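Against the single success number

18 September 2025

Every month I read papers in which a robot picks up household things, and nearly every one gives me a single number at the end. The robot succeeded in so many per cent of trials. I would like to argue that this number, when it stands alone, teaches us very little, and that we should stop accepting it as reviewers.

I write this after a summer with the Clasora recordings. In this work a person holds a gripper in the hand and does the task, and a policy is later trained on what the gripper's camera saw. Our set has 900 such demonstrations, all of them with books on tables. My colleague Ayane Shibata collected most of them in August, and I did the training and the tests. 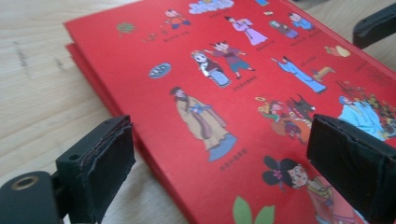

The first policy reached 79 per cent, and I was ready to write this down and go home. Shibata asked me where the remaining trials had failed. I could not say, as I had kept only a yes or a no for each one. So we repeated the test with notes, and the notes were more useful than the score. Many failures belonged to stacks. When two red books lie one on the other, as they often do in our recordings, the lower one shows only as a thin stepped border along the side, and the policy has to decide which edge it should close on. A human hand has no trouble with this. The policy closed on both books, or pushed the upper one away. A paper that reports only the total hides this completely, and the next group will then spend its own summer finding it again.

There is a reply to this, and I take it seriously. A group at Fakdale told me that a table of failure types is subjective, because one person writes "slipped" and another writes "wrong approach". They prefer a number that anybody can check. I understand the wish. But a number is also the result of decisions: who placed the books, how far from the edge, and whether a second attempt was counted. These decisions are rarely printed.
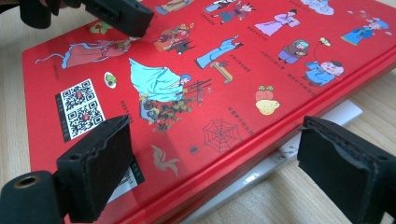
What I ask for is modest. Give the score, and beside it give 10 failures, chosen by a rule which is stated before the test, each with a short written note. Let 2 people write the notes separately and print both versions where they differ. At Higuchi we tried this with the Zisach benchmark, and it cost us one afternoon. The two sets of notes did not agree everywhere, and the disagreements showed us which of our words were too vague to use.

I also think that journals should give a page for it outside the length limit. Authors remove the failures first when they must make a text shorter, and I have done the same myself in earlier papers.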